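Guides > Simulation > Good practice
Reading time: 4 min

Rules for checking camera views before you release simulated robot data

At Hokholm we produce simulated episodes for robots that work in homes. In September we agreed on a short set of rules for the camera check, and this page shows how to follow them. You need the Broteo viewer and the written task sheet.

1. Open the first and last view of every camera

Do this before you look at any success numbers. One release can have 3,000 episodes, so the viewer selects a sample of 817 for you. 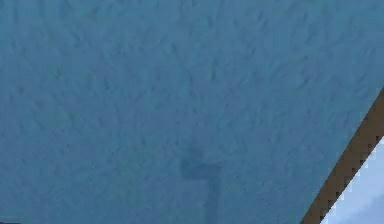 A view with little content is not automatically an error, and our rule is to label it before anybody discusses deleting it. Use the label "surface only" when one plain surface takes most of the view. In a case like the rough blue surface with a soft T-shaped shadow, write down the shadow also, but do not write which object makes it. The label must contain only what a second person can confirm. If the second person does not agree, keep both labels and mark the episode as open.

2. Compare the view with the task sheet

Read the task first, then look for the furniture it mentions. When the sheet says "go to the bed", at least one camera should show the bed clearly enough to see where it stands on the floor. Wall patterns deserve a second look — repeated dark dashes can become blurred, and you should note this in the texture field.
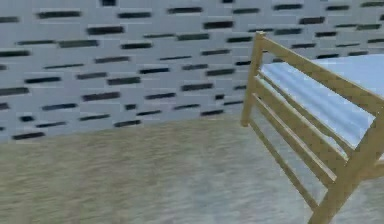

3. Record the result

Fill in all 4 fields of the Lerkano form: view, surface, texture, decision. Please do not leave a field blank. Write "none" if there is nothing to report.

4. Keep rejected episodes

Move them to the folder Tsoukalas and keep them there for 8 weeks. The person who rejected an episode may not be the one who deletes it.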